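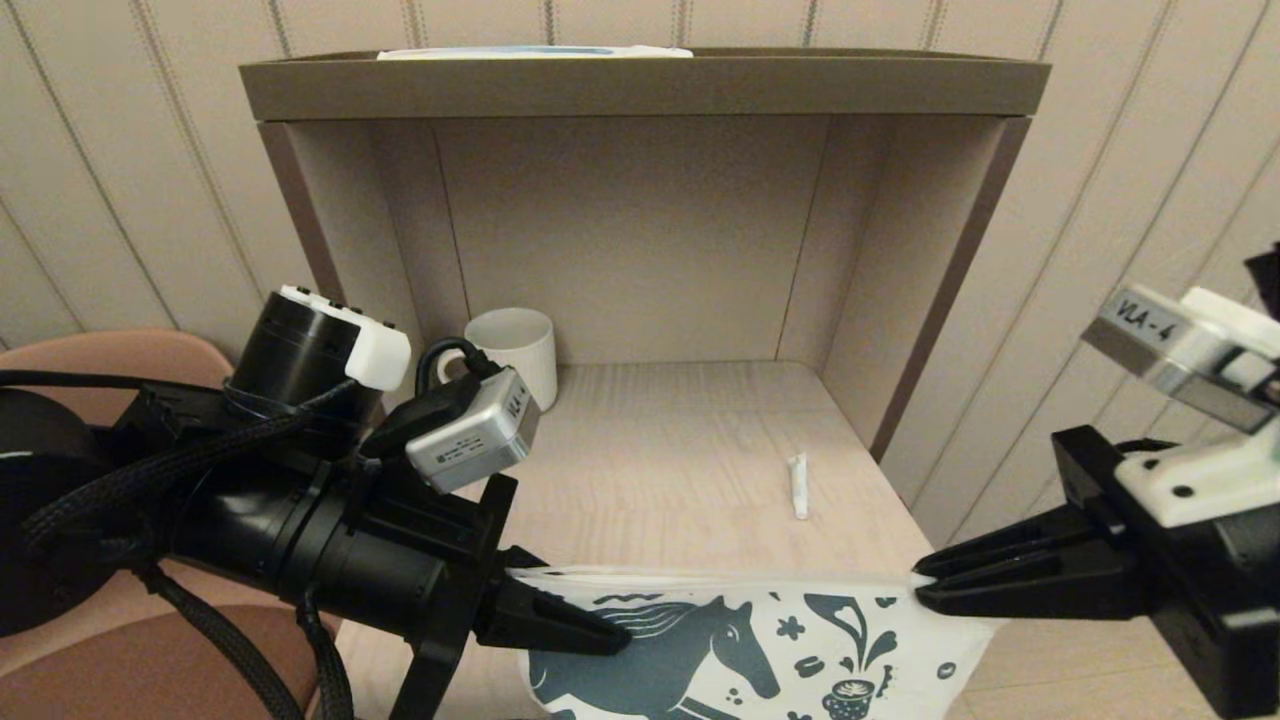

*Photo: Lulatthorpe Children's Pages / Home Things series*

# The Amazing Everyday Bag

Bags are everywhere! There may be one hanging by your front door, one under the kitchen sink stuffed with other bags, and one at the bottom of your closet with a single sock in it. The bag in the photo is white fabric with dark teal pictures printed on it, and it has a whole lot of clever ideas folded into it.

## What is fabric, anyway?

Look very closely at a cloth bag, with a magnifying glass if you can find one. On most of them you will see tiny threads going over and under each other, over and under, all the way across. That crisscross is called a **weave**. One thread on its own snaps pretty easily. Put lots of them together and they share the work, so you can carry a big bag of potatoes home and the cloth hardly notices!

Many cloth bags are made of cotton. Cotton starts out as fluff on a plant – real fluff, like a little cloud stuck to a twig. Machines comb the fluff, twist it into long threads (that part is called **spinning**) and then weave the threads into cloth. Other bags are made from plastic threads, and some are made from a fiber called jute, which is scratchy and smells a bit like a barn.

## How do the pictures get on?

One way to print on a bag is called **screen printing**. The printer takes a very fine mesh and blocks up all the parts where there should be no ink. Then the mesh goes on top of the cloth, and the ink gets pulled across with a rubber blade. It squeezes through the open parts and makes the picture. Lift the mesh and there it is! If you want a second color, you need a second screen, and you have to line it up just right.

A dark color like teal shows up beautifully on white. Try the same color on a navy blue bag and you would have to squint.

## The floppy problem

Boxes are easy to fill because they stand up by themselves. A cloth bag would much sooner lie down and take a nap. If you hold it by one corner, the opening folds shut and your apples bounce off the outside. Hold it at two corners, with a nice wide space between them, and the top edge pulls straight. Now you can find the opening and get things in.

Next time someone at home is unpacking groceries, offer to be the corner holder. It's a very important job!

## What about the shelf?

A boxy shelf with an open front is sometimes called a **cubby**. It has a top, two sides, a back and a floor, and no door at all, so you can see what you've got. The one in the photo is dark brown on the outside, with a pale floor that has lines of wood grain running along it. A white mug is sitting toward the back. Run your finger over a mug with ribs like that one and it makes a lovely bumpy *brrrrp* feeling.

Mugs like the back of a shelf, where elbows don't reach them. Small things that stand on end are trickier. They tip over if the shelf gets a bump, so give them plenty of room.

## Try it: the bag test

You will need:

- 2 bags, one cloth and one paper
- a few oranges or rolled-up socks
- a kitchen scale, if you have one
- a grown-up to say yes to the oranges

1. Put one orange in each bag and lift them by the top.
2. Add one more to each and lift again.
3. Keep going, up to 9 oranges if you have that many, and stop if the paper starts to tear.
4. Weigh what each bag held, and write it down.

Now try it with a damp paper bag – over the sink, please! Paper gets weak when it's wet because water loosens the tiny fibers that hold it together. Wet cotton is still strong. It just drips on your feet.

## Words to know

**Fiber:** a very thin strand, like a hair. Threads are made of lots of them.

**Seam:** the line where two pieces of cloth are sewn together. Turn a bag inside out to find its seams.

**Hem:** an edge that has been folded over and stitched so it won't fray. Lots of cloth bags have one around the top.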